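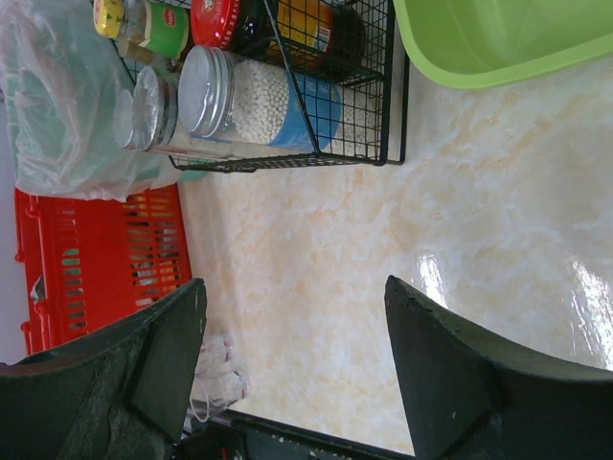
A wire basket on a marbled countertop.

Home | News | Food | Letters | Archive | Contact

Fraser Street pantry swap is back, and it has a bigger kitchen

3/25/04

I have been going to the Fraser Street pantry swap since it was two card tables and a coffee urn, so you'll have to excuse me if I get a little excited here. The swap has moved! As of this month it's in the old Skendis bakery building, the one with the green awning next to the shoe repair, and there is room to turn around without knocking over somebody's chutney.

For those of you who've missed it all these years, the idea is pretty simple. You bring food from your own shelves that you're not going to eat (sealed if it's from a store, labeled if you made it yourself) and you go home with something you will. No money changes hands at the tables. You get a paper ticket for each thing you bring in, and you spend your tickets however you like. I once traded three cans of water chestnuts for a jar of sour cherry jam and I still feel like I got away with something.

The trouble with the old place, the side room at the Jiven Hall, was the line. It went down the steps and halfway along the block, and in January that is no fun for anyone. The hall also had no real sink, so the cooking demonstrations were mostly a matter of someone stirring a slow cooker and talking. The new building still has the bakery's back kitchen, with a big range and two deep sinks, and the swap has the use of it on the same terms as the front room.

Opening day was a zoo, in a good way. The sign-in sheet had 206 names on it when I looked near closing, which beats anything they ever had at the hall, and the ticket table handed out 1119 tickets before the roll ran out and they started tearing up index cards. I got there when the doors opened and the baking shelf was already half picked over. Flour goes fast. So does brown sugar, for some reason, and anything with chocolate chips in it is gone before you get your coat off.

A few things are different from last year, so pay attention if you're a regular. Home-canned goods now need the date and the contents on the lid, not just on the side. Opened spices are out, even if you only used a pinch (I know, I know, I had a bag of them too). Baby food has its own table by the front window and you don't need tickets for it. And there is now a limit of 100 tickets per household in a season. I can't imagine who was getting near that, but apparently it came up.

The cooking part starts next month. The first one is bean soups, then a session on what to do with a freezer full of zucchini, and after that there's a dumpling afternoon that I've already put on my calendar. They're free but there's a sheet to sign at the door, and the kitchen only holds so many. Bring an apron and something to take leftovers home in.

Parking is the one sore spot. The lot behind the building belongs to Zatex, the carpet people, and they'd like to keep it for carpet customers, which is fair enough. There's street parking up by the library and it's a short walk. If you're hauling something heavy you can pull up under the awning for a few minutes to unload, but please don't leave your car there and go in to browse. I saw two people do it on opening day and the bus couldn't get to its stop.

The swap runs twice a month, mornings only, through September, when they'll decide whether to keep going over the winter. The building lease is for one year and costs more than the hall did, so there's a donation jar next to the coffee. The goal for each swap day is $100, and opening day came in a few dollars over. I put in my change and a button, and I'd like the button back if anyone finds it. It's brown with four holes.

What they're short of right now is rice, cooking oil, canned fish and clean jars with lids that fit. What they have plenty of is cranberry sauce. Please, no more cranberry sauce until the fall.

READER COMMENTS (4)

jarlady: So glad they moved. My knees were not going to take another winter on those steps. Is there a ramp at the back or only the front?

pete_on_elm: Front only, and it's kind of steep. There's a railing on the left side.

soupnut: You got the cherry jam!! I was right behind you in line that day and I have never forgotten it. I'm making more plum butter this summer if you want to talk trade.

T.W.: I don't see why spices are out. A jar of bay leaves with two missing is still a jar of bay leaves.

RECENT ITEMS

Library book sale moves to the basement
Water main work on Fraser Street to last two more weeks
Jiven Hall gets a new roof
Letters: more about the geese
Seed packets free at the garden club table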